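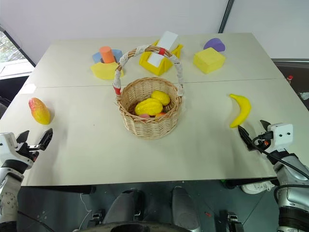

Open day talk: notes for the speaker

Speaker: Lilian Massawe
At the table: Kiprono Tanui and Edem Essien
Two slides, then questions. First slide is up while people find seats.

Opening

Good afternoon, thanks for coming. Say who I am. Fire exit is the door they came in by. Toilets at the end of the corridor, on the left.

Ask who has seen a robot working before, in a factory or on a farm. Let two or three people answer. Last year this took up ten minutes, so keep it short.

The task

Putting fruit into a basket. The robot has two arms, with a gripper on each. The fruit is toy fruit. On this slide there is a mango to the left of the basket and a banana to the right, and there are yellow fruits in the basket already.

Point out the handle. It is tall and it arches right over the basket, so an arm coming from above has to go to one side of it. People see the fruit and forget the handle. Wekesa's first remark when we set up the task was that the handle would give us more trouble than the banana, and he was right. Most of the knocks in our log are handle knocks.

Also mention the blocks at the back of the table. They are not part of the job. We want the robot to leave them alone and go for the fruit, and a bare table would make that too easy.

How it learns

Keep this to plain words. A person guides the arms through the job, and the movements and camera pictures are saved. That is one run. We have 3,457 runs saved for the table tasks. The software is trained on those and then tries the job without a person guiding it.

Someone will ask if it is remote controlled today. Answer: Edem will say before each try which way it is being done. Please don't guess from the stage, ask him.

Someone will also ask what it cost. Send them to Emmanuel Mbwambo, who has the leaflet.

CHANGE SLIDE

Why a banana is hard

A round fruit can be picked up from almost any side. A banana can't. If the fingers close along its length they push it away or it turns. They need to come across it, one finger on each side. On the first slide the banana is lying up and down the table as you look at it, with the right gripper close to its lower tip. Ask the audience where they would take hold of it. Children usually say the middle, and that is what we would choose too.

Second point, the two arms share one basket. They must not both be over it at once. We had them take turns in the early runs, left then right, and that habit has stayed in.

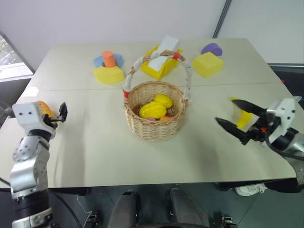
Slide 2. Both arms at the table, an orange fruit by the left gripper and the banana by the right.

Leave this one up for the demonstration.

Demonstration

Kiprono starts when I nod. Three tries, with the fruit moved between them. Ask a child from the front row to say where the fruit should go, but Kiprono places it. Visitors stay behind the tape while the arms are on.

If a fruit drops on the floor, carry on talking. Edem stops the arms, picks it up and tells us when to restart. Don't walk over to help.

Don't promise that it will work. Say we are going to try it.

Things to say while it is moving, if it goes quiet:
It is slow on purpose. We set the speed low for open days.
The fruit is light, so the fingers don't need to press hard.
The Ulska table in the next room has the sorting task and takes visitors after this talk.

Questions

Stop at 3 whatever happens, the next group will be waiting. The room seats 80 and they need time to get out. Remind people that the sign-up sheet for the September visit is by the door, and that school groups should write down a phone number as well as an email.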